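From: Kwaku Annan
To: frimpong-list
Subject: Re: [frimpong] Table finish for the shared workroom
Date: 22/02/2025

Sushil Jaiswal wrote:
> Before I order anything — are we oiling the new tables or
> varnishing them? I had always assumed varnish, tougher and
> you can wipe it down. But Kwaku went on about hardwax at the
> last meeting and now I'm not sure. Also what color. Also who
> is doing the sanding, my shoulder won't take five tops.
>
> Lekbridge has the Brurard oil in stock and would hold a tin
> for us till the end of next week. Varnish they can get any
> time.
>
> Sushil

Quick answers, I'm on my way out the door in a minute.

Oil. Hardwax if Lekbridge has it, plain if not. Reasons below, skip if you don't care.

1. Repairs

This is the big one for me. The varnished tops in the old room looked great for a year and then every ding turned into a white flake. To fix one spot you end up stripping the whole thing. With oil you rub back the bad patch, wipe more on, buff it, done by lunch. I did the end of my own bench like that in March and I can't find the spot now.

Downside is it wants a fresh coat every so often. Once a year for the tops that get hammered, less for the rest. I'll put it on the calender.

2. Color

Please not the gray stain. I know two people asked for it. The room faces north and it's gloomy enough. I'd go warm, an orange-brown, so the tops look like wood and the place feels a bit less like a waiting room. Rendered one below, long top, same sort of tone I mean. Ours may come out a shade darker, the boards have more red in them to start with.

Do a test piece first whatever we pick. Underside of a top is fine.
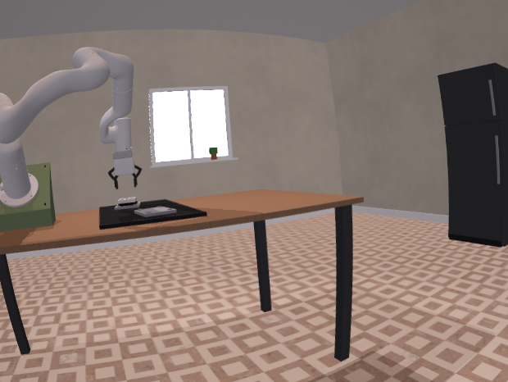
3. Sanding

Sushil, stay off it, really. I can do two tops next weekend and would like one other person for the rest. Start at 100 grit, then 150, stop there. Going finer just closes the wood up and the oil sits on top and goes sticky. Somebody will want to go to 400 because it feels nice. Don't.

Vacuum, then a damp cloth to raise the grain, let it dry overnight, one light pass by hand. Then oil.

4. Putting it on

Thin. Thinner than you think. White pad, work it in with the grain, leave it 15 minutes, wipe off everything that hasn't soaked in. If it still feels wet after wiping you haven't wiped enough. Second coat next day. Edges and end grain drink more so go back to those.

Both faces too, not just the top side, or the boards can cup. The Vunier shelf in the hall is the proof if anyone wants to go look at it.

5. RAGS

Capitals on purpose. Oily rags can heat up and catch fire by themselves if you ball them up in a bin. Lay them flat outside to dry, or soak them in water and put them in the metal can with the lid. No rags left in the room overnight, not even one.

6. Money

Haven't priced it properly. Oil costs more per tin but goes a long way if people wipe it off like they should. Sushil can you ask Lekbridge what coverage the Brurard stuff gives on bare wood and whether they take back unopened tins? If so get one more than we need.

Still open — do we want felt on the feet or those screw-in glides? I lean glides, the felt picks up grit and then scratches worse than nothing. But I don't have to mop that floor so whoever does gets the vote.

Can't do Tuesday evening btw. Any other night is ok. Reply to the list and not just me please, I lost the last thread that way.

Kwaku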